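Cable and socket check, Cavow Street workshop – my February list with comments

I do this walk-round on a Monday before anyone else is in, with a mug of tea and the old list on a clipboard. 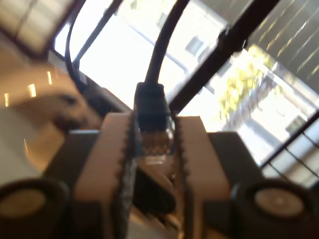 I've typed up my comments as I scribbled them, tidied a bit so Bonifacio can read them (he says my handwriting looks like a dropped fork). Anything marked ACTION needs doing before the next check. Anything marked OK I was happy with on the day, and if you've moved it about after that, please have another look yourself.

1. Network leads – outer jacket
Run each lead through your fingers from one end to the other and feel for nicks, flat spots and sticky bits.
OK, mostly. The long lead by the Pirnetti cabinet had a flat patch where a chair has been parked on it, so I've pulled it out and put a new one in. Please don't put it back just because it still works! I've tied a knot in it so you'll know which it is.

2. Network leads – plugs
Look at the clear plastic end in good light. The gold contacts should sit in a level row, all the same height, with no green or black on them. Check for cracks in the plastic too, and give the boot a gentle wiggle where the cable goes in.
ACTION. Two plugs with the little clip snapped off, both on the patch leads in the back room. They stay in the socket if you leave them alone and drop out as soon as you dust. I've put a yellow sticker on each and I'll re-end them when the new plugs turn up. The thick leads need plugs with the wider boot, by the way. I bought the wrong ones last time and had to send the whole bag back, so that one's on me.

3. Network sockets
Shine a torch in. You want springy little wires all lying side by side and no fluff. The plug should go in straight with a click, and if it doesn't click, stop and find out why.
OK. A fair bit of fluff in the low ones near the door, which I got out with the hand blower. No metal tweezers in the sockets, please, however tempting.

4. Hanging cables
Anything coming down from above should hang with a bit of slack and a soft curve. The weight of the cable shouldn't be on the plug, and nothing should be tight enough to twang.
ACTION. The drop over bench 3 was pulled straight as a washing line. I let some slack down from the tray and tied it again with the hook-and-loop stuff, and that's better for now, but the tray end wants a proper clip. Soledad, could you do this one? You've got the ladder ticket and I haven't – mine ran out and I keep forgetting to book the refresher.

5. Bends and loops
No kinks and no tight little coils. If you're winding up spare cable, make the loop about as big as a side plate.
OK. Much better than last time, thank you whoever it was. I did undo one bundle behind the Clekavlow bench that had been wrapped round and round itself like a ball of wool.

6. Cables near anything that moves
Hinges, drawers, castors, bench arms. Move the thing through its whole travel by hand, with the power off, and watch what the cable does. It should follow along without rubbing or catching.
OK, with a grumble. The drawer under the label printer catches its lead if you pull it all the way open. I've moved the lead up to the left and clipped it. Try it a few times and tell me if it still catches.

7. Mains leads and extension blocks
Check for scorch marks, loose pins and cracked cases. One block per wall socket, never a block plugged into a block.
ACTION. You know what I'm going to say. The kettle was on a block that was on another block. I've moved the kettle to the wall by the sink counter and taken the second block away. It's in my cupboard and I'm not giving it back. The heater goes straight into the wall as well, every time, even if it's only for ten minutes and your feet are freezing.

8. Floor runs
Walk the aisles and look down. Anything crossing a walkway needs a ramp cover over it, with both ends of the cover flat.
OK in the main aisle. The cover by the Pattinasarany shelving is starting to curl at one corner and I caught my toe on it. I've taped it down, and it can go on the list for replacing with the next order.

9. Labels
Both ends of every network lead, same label on each.
Hmm. I'd call this half done. The front room is lovely. In the back room I found leads with a label on one end only, and one that just said "Bonifacio's, ask first". I did ask. He doesn't know what it's for either, so I've left it plugged in until we can trace it together.

10. Spares box
Should have ready-made leads, spare plugs with boots to match, cable ties, hook-and-loop strip, and the tester with a working battery.
ACTION. The tester battery was flat again. It goes flat when the switch gets knocked in the box, so I've started keeping it in its own pouch – please put it back in there. Ties are running low too. I've added them to the order.

That's the lot for this round. The re-ended leads and the clip over bench 3 should both be done by next time, and if you'd like to come round with me, I start at half past seven and the biscuits are in the top drawer.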